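Support Tickets Downloads Contact
Tickets > Fivel gripper > Ticket 119
February – posted by Comden demo desk

Fingers stop responding between visitor groups. Third open day at the Fliseo hall, same fault at 8 minutes idle. Power cycle clears it.
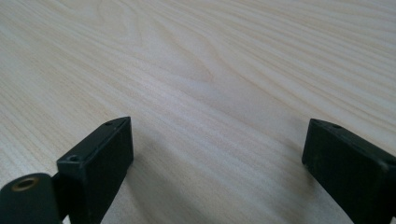 Swapped the signal cable with the spare from MacBrayne – no change. Idle timeout was set to 8 in the controller. Changed it to 34 and left the arm alone over lunch. No fault so far. Keeping the ticket open until the last group leaves.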